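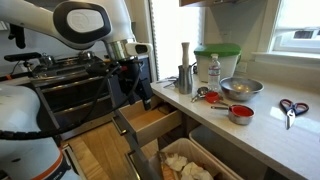 Open drawer under the kitchen countertop.

Raso Drawer Mat, roll of 300 cm
Article 353

The Raso mat is a soft covering for the bottom of kitchen drawers. It keeps cutlery and small tools in their place when you open or close the drawer, and it makes less noise. We sell it by the roll, and you cut it at home with normal scissors.

Width: 43 cm
Length: 300 cm
Thickness: 2 mm
Colors: gray, sand, dark green
Made for us by Skolora

How to measure
Please measure the inside of the drawer, not the front panel. Many customers send us the size of the front and then the mat is too wide. Measure the depth also, from the inner side of the front to the back wall. If your drawer is wider than 43 cm, lay two pieces next to each other – the edges are straight and the line between them is hard to notice.

How to lay it
Clean the drawer with a damp cloth and let it dry. Unroll the mat the evening before and put some books on the ends, so it becomes flat. No glue is needed. For drawers with the Raptis divider, take the divider out first and put it back on top of the mat.

Care
Wash by hand with warm water and a little dish soap. Do not put it in the washing machine or the dryer. Crumbs can be shaken out over the sink.

Delivery and returns
Rolls in gray and sand are in our stock. Dark green comes again in September. You can return a roll if it is not cut yet. For cut pieces we can not give the money back, but if there is a fault in the material, write to Evanthia Sotiropoulos in our office and she will send you a new one.

Goes well with: Raptis divider, Foditz knife tray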